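Jobs > Part-time > Table setting and bowl placement, Laing

Print this page | E-mail this page

Bowl placers wanted for a tabletop study

Parnia is looking for 10 people to set bowls down on a taped table, pick them up again and write down which square they were in. It is as dull as it sounds. 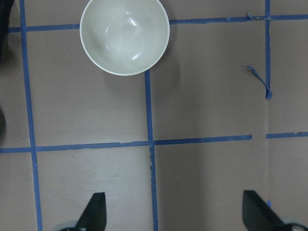 What you would be doing

Shifts are five hours. You work from a printed list, put the bowl where the list says, and initial the line. A full list has 100 lines. We were told by the people at Ollex that anyone can do 1000 placements in a week without getting sloppy. I doubt it, and I would like to see the sheets before I believe it.

Blue painter's tape marks the squares. It scuffs and lifts with use, so expect to replace strips and measure them again. If a bowl is meant to sit over a line, leave it over the line – please don't tidy it.

Who should apply

Steady hands, readable handwriting. Kitchen or catering work is fine but I have not seen that it helps much. Résumés that promise "passion for tableware" will be read with some suspicion.

Pay is hourly and discussed at the interview. Work runs until December, if the funding does what Lekden says it will.

Write to Lachlan Rutherford at the Laing office and say which days you can't work.

Posted 06/07/2024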